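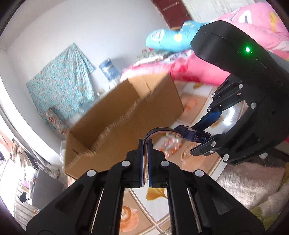
Most cable failures I log at home start within an inch of the plug. The conductor work-hardens where the flexible part meets the rigid part, one strand breaks, then its neighbors take the load. A thin dark cable running into a rectangular connector, like the blue one here, has exactly that transition. Curvature matters more than pull. I bend each cable by hand near the plug with a continuity tester attached and write down any dropout.

I started the log in May with 16 cables. Seven showed intermittent opens, and all but two of those were at the plug end. Charalambos Stergiou suggested sorting by jacket stiffness first, and the stiffer jackets did worse in my small sample. I have not separated jacket from strand gauge, so treat that loosely.

Storage is the other variable. I used to wrap everything tightly around my hand. I now coil to about 7 inches across, leave the last stretch straight, and close it with a Skellberg strap. 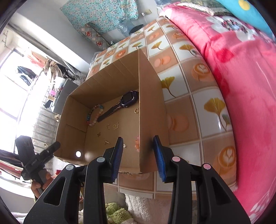

Open box, with a purple smartwatch and a beaded bracelet inside.

Next entry covers strain relief sleeves. I have two lengths of Moditz tubing to compare, and the longer one needs more heat than my gun gives on its low setting.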